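GRESTBRIDGE CHORES: put-away subset

README, last touched 6 January 2021 by Reshma Gumede

Quick notes so people stop mailing me. Longer writeup when Hendrik gets to it.

What this is

Recordings of small household put-away jobs on a plain tabletop. One thing, one container, thing goes in container. We started Grestbridge to get a straight answer to a question our Wivdale partners keep asking: can a machine do the boring stuff in a kitchen yet? Short answer, some of it, slowly. See Opinions at the bottom.

Contents

400 episodes, 8 tasks, 50 per task. Head view only in this release. Wrist views exist but the timestamps drift, do not ask for them yet.

Task names are in tasks.txt. Naming is verb_object_container, all lower case. Two old names from August still have capitals, loader handles both.

Task sheet: banana_basket

Instruction string: "put the banana in the basket"

Start: dark woven basket on the table, open side up, empty. Banana on the table, clear of the basket. Which side it lies on changes from episode to episode, so dont hard-code it.

Done when: whole banana is inside the rim and let go of. Leaning on the rim is a fail. Tip in and the rest hanging out is a fail too.

Stills from the head view, banana on the table in the first, coming in over the back right of the basket in the second:

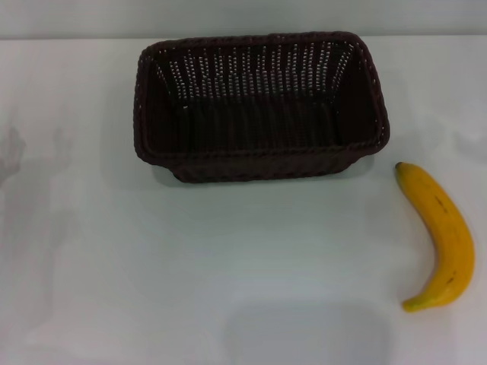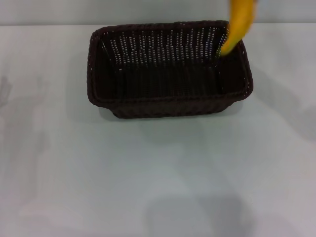 Known problems

- Motion blur on anything that moves fast. Don't use blurred frames for grasp labels. Fine for training a policy, we think.
- Dark basket floor. Very little detail down in there, so "is it empty" checks based on brightness go wrong. Van der Linden's script did exactly this and marked a bunch of good episodes as failed. Fixed in labels_v2, use that one.
- Soft shadows on the tabletop. A naive background subtraction will pick them up as objects. Mask them or learn to live with it.
- Objects leave the top of the view when lifted high. Tracker loses them, then re-finds them with a new ID. Merge IDs yourself, merge_ids.py is a start but its rough.
- Some episodes have a long pause at the start. Trim flag is in the metadata, default is off.

Loading

Unpack, point the loader at the top folder, thats it. Index gets built on first run and takes a while. If it stalls, delete index.tmp and run again. Tested on Linux only. Hendrik Buthelezi got it going on a Mac but didnt write down how.

Splits

Split by episode, never by frame. Neighboring frames are near copies of each other and your numbers will look wonderful and mean nothing. Lists in splits/. Please report per task, an average over all 8 hides the bad ones.

Opinions (mine, not the project's)

Fruit into a wide open basket is about as easy as chores get. Target doesn't move, opening is big, nothing else on the table to knock over. Our Prondalitz baseline does OK at it. Put a second item in the way, or ask for the fruit to be put down without bruising, and it gets ugly fast. Nothing in here measures bruising btw. So please dont cite a good score on this subset as "robots can tidy a kitchen". They can put one thing away on a clean table with someone standing by to reset.

Todo

- wrist views, once sync is sorted
- cluttered version of banana_basket
- license text, Hendrik has the draft
- checksums for part 2 of the archive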